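Can a Robot Tidy the Snacks Yet?

Think about the last time you put the shopping away. You picked up a bag of chips, found the right place for it and let go. It took you a second or two. For a robot, that is a hard job.

A can of soup is easier. It has the same shape every time, and it does not mind being squeezed. A bag of chips is soft and full of air. It bends and crackles, and it can slide away. If the robot squeezes too hard, the chips break. If it does not squeeze hard enough, the bag falls. 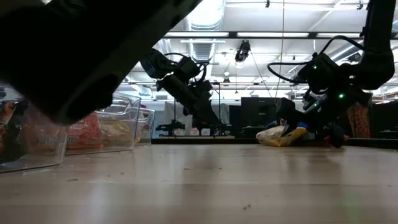
Clear plastic is tricky too. Light shines through it and bounces off it, so a camera may not be able to tell where the edge is.

Vlasta Hubáček teaches robots to sort groceries at a workshop in Tromdale. Her team gave a robot called Lobo 314 bags to put away. Lobo got 68 of them right the first time. One bag took it 14 tries.

"A four-year-old would beat it," she says. "But last January it could not pick up a bag at all."

So can robots do chores yet? They can do a few, slowly, with a person close by. Most robots that do one job well get confused when you give them a different one. You will still have to put your own snacks away for now.

Related
How does a robot know where its hand is?
Why is folding a towel so hard?
Inside the Hokport bottle factory
2 games to play with a blindfold and a spoon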